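Home | Threads | Replies | Media | About

Gimico Workshop Notes
@gimico_notes
December

Wood movement, in short posts, after the same query came in again over the weekend: a glued-up top was flat when it left the clamps and cupped two months later. Numbers where I have them.

Timber takes up and gives off water until it balances with the air in the room. Below fibre saturation, every change in moisture content changes the width. Length hardly moves and can be ignored for furniture.

Width depends on how the board was sawn. A flat-sawn board moves more across its face than a quarter-sawn one, in most species by a factor close to double. Check the end grain before buying. The face will mislead you, the end won't.

My shop in Ostano sits at 63 per cent relative humidity for much of the autumn. A heated flat in winter is far drier. A top made here and delivered there will shrink. Plan for that at the drawing stage.

Moisture meter: I use a Kisix pin type. Set the species correction or the reading is of little use. Take readings at both ends and the middle, on both faces. If the two faces disagree by more than 2 points, the board is not ready, whatever the label on the stack says.

Stacking: stickers directly above one another, same thickness throughout, and one under each end. A sticker out of line puts a bend in every board above it. I leave planed stock in stick for 6 days before the final pass, longer if it was thick to begin with.

Do not take all the waste off one face. Removing equal amounts from both keeps the moisture gradient even. Most of the cupping I'm sent photos of started at the planer.

On alternating the growth rings: the usual advice is heart side up, heart side down, across the panel. It gives a shallow ripple in place of one large curve. If the top will be held down by a frame, I ignore the rule and arrange the strips by grain direction, so that planing doesn't tear out at every other joint.

Narrow strips are more forgiving than wide boards. Each one can only cup by a small amount. The cost is more joints, more glue and more time spent on edges.

Edges: straight, square, and freshly cut. I glue the same day. An edge left for a week has often moved enough to show a gap at the ends, and clamping it shut only stores the problem.

Clamps: alternate above and below, tighten from the middle outwards. Stop when there is an even bead along the joint. Scrape it once it has gone rubbery - wiping with a wet cloth swells the fibres and pushes thin glue into the grain.

Fixing a top down: buttons in slots, or figure-eight plates. Never glue it to the rails. The last top I repaired, for a café in Alcantara, had been screwed tight along all four sides. It split in 5 places, each one in solid wood. The glue lines held.

Finish both faces with the same number of coats. A bare underside takes up moisture faster than a sealed top, and the panel bends accordingly. 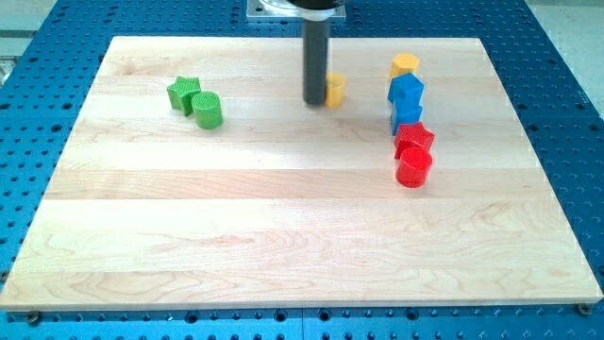 Edge-glued maple, strips running left to right.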